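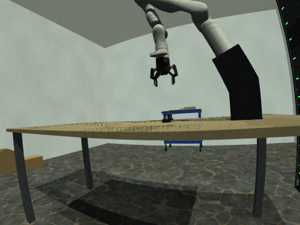

A long tan tabletop, the kind that invites clutter.

How to Keep a Worktable Clear (Most of the Time)

Apr 15, 2023

Any flat surface in a house will be covered by dinnertime. I have owned a worktable for six years and have seen all of its top on maybe two occasions, one of them the day I bought it. What follows is what has helped, in no order except the one I remembered it in.

Give the mail somewhere else to land. Mail is the first thing down and it sends for its relatives. I screwed a cheap wire basket to the wall by the back door and the table has been seeing fewer seed catalogs ever since. The basket is full, but it's full over there.

Wipe it before you need to. Warm water, a drop of dish soap, a rag that has been wrung out properly. Go over it again with plain water and dry it with an old towel. Soap left behind dries sticky and collects sawdust, and then you have made sandpaper.

Dried wood glue comes off most finished tops with a plastic scraper or an expired store card. If it won't budge, lay a damp cloth over it, go have lunch, and try again. Don't use a chisel. I have used a chisel.

For marker, try rubbing alcohol on a cotton ball, but test it underneath first. Some finishes will give up the marker and then themselves.

Cover it for messy jobs. Newspaper sticks to paint and you end up reading the same headline for years. An old shower curtain, liner side up, works better and folds away behind the door. Mine has fish on it.

Keep only four tools within reach. My own set is a pencil, a tape measure, scissors and a utility knife, all standing in a Circombe coffee can with the label still on. Everything else gets put back. When a fifth tool moves in, one of the others has to go live in the drawer, and there will be hard feelings.

Stop the wobble. Fold a bit of cardboard for now if you must, but a table that rocks usually has a loose bolt and not a bad floor. Tighten all the legs with the table upside down, a little at a time, going around and around like you're changing a tire. If it still rocks after that, blame the floor and go back to the cardboard.

Put small parts in something with sides. A muffin tin is fine. I spent an October evening on my knees looking for one spring out of a Prulov stapler, and it was in my cuff.

Set a timer for seven minutes at the end of the day and clear whatever you can. When it rings, quit. The leftovers go in a box under the table marked LATER - mine is on its second box - and if you haven't opened it by the next season, you can probably guess what to do with it.

Oil the drawer runners with a candle stub. This has nothing to do with the top of the table, but you'll be down there anyway looking for the spring.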